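Leler / mesa de escritório: leia antes de usar

Versão de 19 de novembro de 2022. Mantido por Adwoa Agbenyega. Anotações revisadas por Prasetyo Tarigan (só a primeira parte, o resto ainda falta).

O que tem

Material sobre arrumação de mesa de trabalho. Coisas pequenas de papelaria, luminária, organizador. 74 sequências, mais de 50 já com anotação. Tampo de madeira clara em todas.

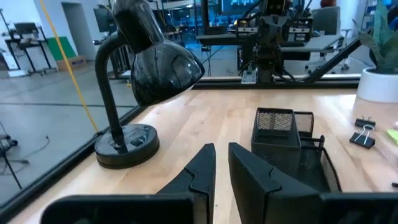

Luminária preta de haste flexível, organizador de malha metálica, prendedores de papel.

Nomes dos objetos

luminaria: inclui base, haste e cúpula, tudo um objeto só
organizador: o de malha. Divisórias não contam separado
prendedor: qualquer tamanho. Não usar "clipe" pra esses, deu confusão na versão anterior
bloco: notas adesivas, qualquer cor
vaso: só se der pra ver a borda

Objeto dentro do organizador leva a marca "guardado". Meio pra fora, apoiado na borda, é "solto". Prasetyo discorda, ver pasta de pendências.

Ordem da arrumação

Não é fixa. Em geral os miúdos vão primeiro pro compartimento e a luminária fica por último, mas tem sequência em que ela é a primeira coisa a mudar de lugar.

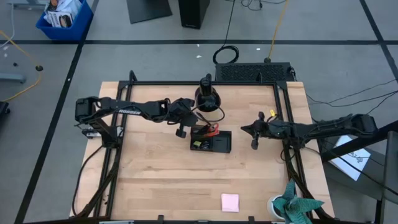
Quando a ordem muda no meio, vale a última posição de cada objeto. Não apagar as intermediarias, elas ficam no campo "passos".

Problemas conhecidos

- sequência 6 sem texto de instrução
- "prendedor" e "prendendor" aparecem os dois nas tabelas, corrigir na próxima
- reflexo na cúpula atrapalha a máscara da luminária, refazer na mão
- 5 sequências com o bloco anotado como papel solto

Uso

Interno, projeto Hovunico. Pra passar pra fora, falar com a Adwoa antes. Citar como "Leler, mesa de escritório".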